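Soap by the sink: keeping bars firm and dishes clean

Bar soap lasts a good deal longer than most people get out of it. The usual trouble is standing water. A bar that sits in a puddle softens from the bottom up, and most of it goes down the drain without washing anything. The tips on this page cover the dish, the bar, the counter under it and the drain.

Choosing a dish

A dish should hold the bar up off the bottom and let air get underneath. Ribs, slots or a grid will all do the job. Flat china dishes look nice but need emptying every day. Rounded corners are easier to wipe out than square ones, where soap packs in and hardens.

If you like a flat dish, lay a piece of clean kitchen sponge in the bottom, cut to size. Squeeze it out each evening and use what comes off it to wipe down the basin.
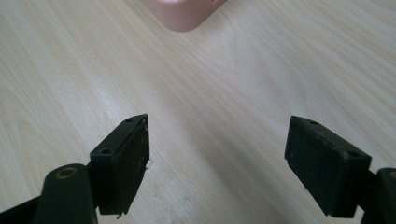 Crichton Homemakers Club – Kitchen & Laundry Group

Put the dish where the faucet can't splash it. In most kitchens that means the back corner on the side away from the handle. In a shower, use the shelf farthest from the spray, or take the bar out with you and leave it on the windowsill.

Cleaning a soap dish

Do this every couple of weeks, or whenever the slots start to close up.

1. Take out the bar and stand it on edge on a folded dishcloth.

2. Scrape off the thick soap with a wooden ice pop stick. Save the scrapings in a jar (see "Leftover pieces").

3. Soak the dish in hot tap water for 10 minutes. If your water is hard, add a good splash of white vinegar. Leave the vinegar out for marble or other natural stone dishes.

4. Work through the holes with an old toothbrush, from both sides.

5. Rinse and turn it upside down on a rack. Put the bar back when the dish is dry.

Two-piece dishes should come apart for this. The lower part usually needs the most scrubbing.

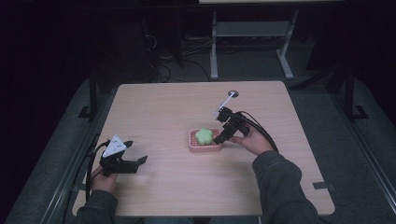

Making a bar last

Unwrap new bars as soon as you bring them home and stand them in the linen closet with a little space between them. A few weeks of drying makes them harder. Aniela Walczak keeps hers between the pillowcases and says the drawer smells good until December.

Keep two bars going in a busy bathroom and switch them each morning, so each one gets a full day to dry. Big bars can be cut in half with a plain kitchen knife. Cut them fresh – an old bar will crumble.

Molded shapes wear unevenly. The thin parts go first, so turn the bar over now and then and use both faces. 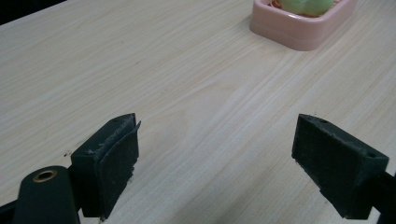

Scented bars lose their smell faster once they are out of the wrapper. If the scent matters to you more than the wear, leave those wrapped and dry only the plain ones.

Soap marks on wood

Soap left on a wooden table or counter can dull the finish and leave a pale patch. Wipe it up with a damp cloth, then a dry one, going with the grain. For a dried-on ring, lay a warm damp cloth over it for a minute and wipe again. Don't scrape, and keep scouring powder away from it. An oiled top may want a thin coat of oil afterward. Jonatan Haugland uses mineral oil on his and leaves it 20 minutes before buffing.

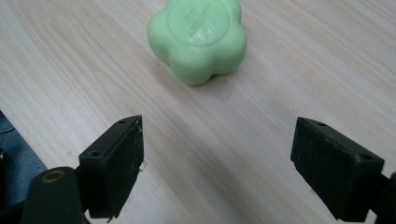
Flower-shaped soap in pale green

Leftover pieces

Slivers can be pressed onto a new bar. Wet both, push them together and leave them overnight. Or drop them into the toe of an old nylon stocking, knot it and hang it by the garden faucet for muddy hands.

For scrapings, fill the jar halfway, cover with hot water and stir the next day. The jelly is fine for rinsing out socks and cleaning paint brushes used with latex paint. Do not put it in the washing machine.

Slow drains

Soap builds up on the stopper more than in the pipe. Lift the stopper out once a month, wipe it with a paper towel and brush the opening. Follow with a kettle of hot water from the tap. If the basin still drains slowly, put a bucket under the trap and clean that next.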